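Progress report: simulated kitchen demonstrations
Project: Zaki
Prepared for the program manager, Punstead
Reporting period ends January

1. Status

Demonstration collection in simulation is running and the microwave block is open. Cabinet tasks are complete for this phase. Drawer tasks are complete except for the set that has to be replayed under the corrected contact settings (section 4). Spending is within the approved budget and no change to the end date is requested.

The target for the phase is 2,000 accepted demonstrations. An accepted demonstration is one that reaches the task goal, passes the replay check, and has a full set of labels. Attempts that fail any of these are stored separately and do not count toward the target.

2. Collection method

Operators at Larby drive the simulated arm by teleoperation. Each session starts from a kitchen layout drawn from a pool of 12. The layouts differ in cabinet finish, counter material, appliance placement and wall tile. The arm's starting pose is varied within limits that keep the base clear of the lower cabinets.

Joint positions, commanded velocities, gripper state and camera views are logged at every control step. The simulator state is logged as well, so that an episode can be rendered again later from other viewpoints. This was added at the request of the training group and has increased storage per episode. The extra storage was covered by moving older failed attempts to the archive tier.

Operators receive one task instruction in plain text, such as "open the microwave door" or "close the left cabinet door." They are told not to correct a bad approach by backing out and starting over within the same episode. They end the episode and begin a new one. Earlier episodes with long corrections in the middle made the learned policy hesitate near handles.

3. Replay check

Every episode is replayed open loop from its logged commands before it is accepted. If the final object state differs from the logged state by more than the tolerance, the episode goes to the review queue. The check now runs overnight under Flokero, our job scheduler and episode store, and results are available to operators by 8 a.m.

Three causes account for most of the queue:

Contact at handles. Small differences in where the fingers meet a bar handle grow over the length of the pull.
Joint limits. An arm close to full extension is clipped by the controller, and the clipping was not logged in early versions.
Dropped steps. The teleoperation link occasionally loses a control step. The recorder now marks these and the replay tool fills them correctly.

The second and third causes are fixed. The first is reduced but still present.

4. Contact settings

In the drawer tasks the friction value on the handles had been set too high. Drawers could be opened with one finger resting on the handle, and a policy trained on those episodes learned to do the same. We lowered the value and replayed all drawer episodes. Of these, 400 no longer reached the goal and were withdrawn. They are being collected again with the same operators and the same layouts so that the balance of the set is not disturbed.

The cabinet episodes were tested in the same way and were not affected enough to require withdrawal.

5. Microwave block

Microwave tasks are harder to collect than cabinet tasks. In several layouts the appliance sits directly under an upper cabinet, and an arm working from the side has little room between the appliance and the adjacent counter. Operators tend to bring the elbow in against the housing. Light contact with the housing is allowed and is labeled. Contact that continues through the whole door motion is rejected.

Camera placement is also under review. From the side view the arm can hide part of the appliance. We are testing a second fixed viewpoint for this block, rendered from the stored simulator state, which needs no additional operator time.

6. Training results to date

The current policy was trained on accepted cabinet episodes only. It opens cabinet doors reliably in layouts it has seen and less reliably in held-out layouts, where the usual failure is a grasp placed too low on the handle. We do not consider these results final. A combined cabinet and drawer policy will be trained once the replacement drawer episodes have passed the replay check.

7. Next period

Complete the replacement drawer episodes.
Bring the microwave block to the same level of coverage as the cabinet block.
Decide on the second viewpoint and fix it for the rest of the phase.
Deliver the label specification to Punstead for comment.

One decision is needed from Punstead. The agreement calls for failed attempts to be deleted at the end of the phase. The training group would like to keep them for work on failure detection. Please confirm whether they may be retained, and for how long, before the archive is next cleared.
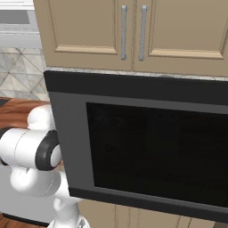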